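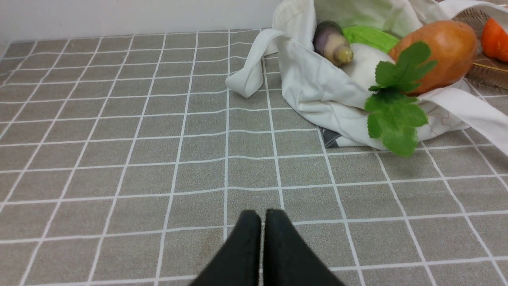 Fig. 1. Wrist view, fingers nearly closed, produce and tote bag at upper right.

Unit 4: Reading a product sheet without being sold to
Handout, revised 31 May 2020

The product for this unit is the Osska, a two-finger gripper kit from Zemar that comes with a wrist camera and a license for the Clerkix picking software. The brochure calls it "kitchen-ready." Your first task is to find out what the brochure thinks a kitchen is.

Bring the sheet to class. It runs to 4 pages, and the specifications are on the last one, under the warranty.

Payload. Listed at 244 grams. Fine for a small turnip. For a large mango you will want to own a scale, and so, I suspect, did whoever wrote the figure. Note that the sheet doesn't say whether the payload was measured with the arm moving.

Finger pads. Flat, matte black, rounded at the tips. Flat pads like flat things. Look at the produce in Fig. 1 and try to find one. A smooth white root gives two flat pads very little to hold on to, and leafy herbs offer plenty to hold but none of it attached to what you wanted.

Camera. The view from the wrist is good on whatever lies ahead of the fingers and useless on whatever lies behind them. Zemar lists this as "full task awareness." Compare the wording with the Castaño sheet from February, which at least admits to a blind side.

Cloth. The word does not appear anywhere in the brochure. Bag handles, folds and a rippled tablecloth are all things a finger can catch on, and thin white cotton around a pale vegetable is a fair test of anyone's segmentation. Clerkix claims to separate "object from background." Ask which one the bag is. Then ask about the handles.

Service plan. Three years, parts only. Finger pads count as consumables, so they are not parts. This took me two readings.

For next time
Pick one item from Fig. 1 and write half a page on how you would grasp it with these fingers: direction of approach, opening, where the pads touch, what could snag. Say which number you would need from Zemar that the sheet leaves out. "It depends" is accepted as a first sentence but not as the only one.

Anyone choosing the herbs gets an extra page to work with.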